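To: workfloor list
Subject: Re: [workfloor] Sorting arms at Trellard, what happens to the crew?

On Wednesday Obed Aryee wrote:
> Management says no one loses a job over the arms. Fine, but what
> does the day look like afterward? We have 112 people on the sorting
> side and all we got was a one-page notice.

Obed,

We went through this at the Drerosow site last year, so I can tell you how it went for us. The arms took over the steady picking first: cans, trays, bottles, anything that comes down one piece at a time. Three people per line became one, and the other two moved to baling or to the exceptions bench.

The exceptions bench is where the work went. An opened can with foil stuffed in it and something brown still in the bottom is one object to the arm and three jobs to us. Someone has to decide what comes out and where it goes. 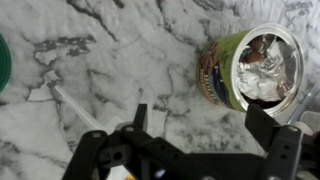
Millet adds that at Wedell the bench got so many of these that the hourly target had to be dropped from 400 pieces, and that it took two months of asking. Get the number in writing before the arms start, Millet says, and get it set by people who have stood there.

I'd second that. I'd also ask about pay grade. Bench work was graded as hand sorting here until July – same rate, more decisions. We logged more than 2,000 exceptions before anyone would look at it again.

Other things to raise: who is allowed to stop an arm, who clears a jam, and whether training is on paid time. Ours was, but only for the day shift at first.

I can send you our checklist if you want it.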